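## 7. When an arm drops out or lets go (fault procedure)

Rev. December 18, 2023. Replaces the old section 7, bin that one. Applies to both two-arm cells at Westex running Kerkeo. If your cell still has the Uron controller, read section 9 first, the reset order is different.

Short version of what went wrong: left arm stopped answering mid-handover, right arm kept pulling. Software didn't stop the pair like it should. Object stretched between the two grippers, left wrist overloaded, then went limp and dropped onto the table. No injury. Someone had a hand inside the walls 10 minutes earlier though, so please take this seriously.

### 7.1 Before you touch anything

**CAUTION – a limp arm is not a safe arm.** A motor that's lost its signal can wake up again and go straight to its last target. Fast.

1. Hit the stop. The real one, not the button on screen.
2. Hands, sleeves, lanyards out. Stay out.
3. Count to 25. The drives hold charge for a bit.
4. Look at the lights on the motor housings and write down which are lit and what colour. Do this before power off, you can't get it back after.
5. Power off at the wall. Both arms, even if only one faulted.

Note: a green light on a motor means it has power and nothing else. It does not mean the motor is talking. We lost a whole afternoon to that.

### 7.2 If something is still held between the arms

Stretchy things are the worst. Straps, elastic, soft bands. Goggles, anything with a loop. The arms store the pull and you get it back in the face. 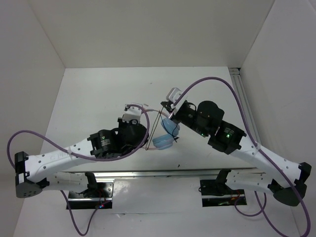 6. Safety glasses on. Yes for small objects too.
7. Support the wrist of the faulted arm from underneath, flat hand. Not by the link, and never by the cable.
8. Second person opens the good gripper by hand, slowly. If the jaws won't back off, use the release key from the drawer.
9. Let the object come free at that end first. Then the other.
10. Lower both arms to rest. Do not let them fall, the wrist takes the knock.

**CAUTION – don't cut the strap to save time.** Whatever is under tension will whip.

### 7.3 Cable check

This was the cause last time. The cable to the left gripper had been routed too tight round the wrist, and at full reach it pulled the plug half out. Looked fine at rest. Only failed stretched out.

11. Power still off. Move the arm by hand to full reach, then fold it back. Watch the cable the whole way.
12. It should stay slack at every point. If it goes straight anywhere, re-route it.
13. Push each plug home. Feel for the click – no click, swap the cable.
14. Check nothing loops over the gripper fingers or can get between the jaws.
15. Same again on the other arm. Don't skip becuase it "was fine".

Note: if you add slack, don't let it hang in front of the wrist camera. Half the false grip faults in February were just cable in view.

### 7.4 Restart at low force

16. Power on, stop still pressed. Wait for both arms to report.
17. In Kerkeo, set the speed to 3 percent and tick **stop both on fault**. This box was off when we had the failure. It gets turned off by the update, so check every time.
18. Release the stop. Home the left arm, then the right. One at a time.
19. Put down one light test object, flat on the table. Something with a bit of give. Plastic headband is good, no hard edges and cheap to replace.
20. Run a single approach with one arm. Finger on the stop.
21. Watch the last bit before contact. If the fingers jerk, close early or press down into the table, stop and go back to 7.3.

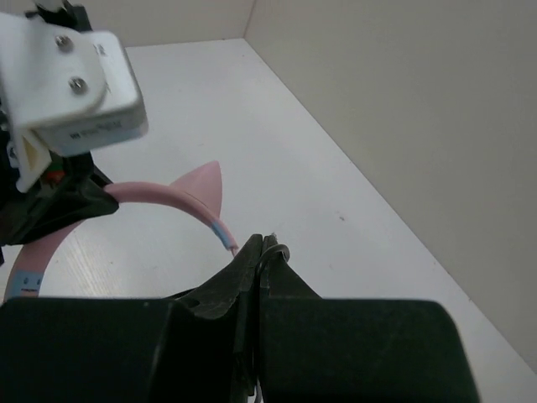 Athumani asks whether step 20 has to be done one arm at a time, as it doubles the check and the two-arm test would show a bad link sooner. His point is fair, the two-arm test does show it sooner. It also puts load on a wrist we don't trust yet. One arm at a time stays for now.

22. Repeat with the other arm.
23. Only then try a handover, still at low speed, nothing elastic.
24. Pull the plug on the left gripper cable during the handover, standing outside the walls, using the test lead. Both arms must stop. If only one stops, the cell is out of use. Tag it.

### 7.5 Log it

- Cell, which arm, which motor
- Lights as seen in step 4
- What was being held and by which gripper
- Was **stop both on fault** ticked, yes or no
- Cable swapped or just reseated

Keep the run log too. Kerkeo only holds the last 1000 lines and a restart eats most of them, so export before step 18. Put the file in the faults folder, not on teh desktop.

Do not return the cell to normal speed on the same shift as a dropped arm. Next shift runs steps 16 to 24 again from cold and signs for it.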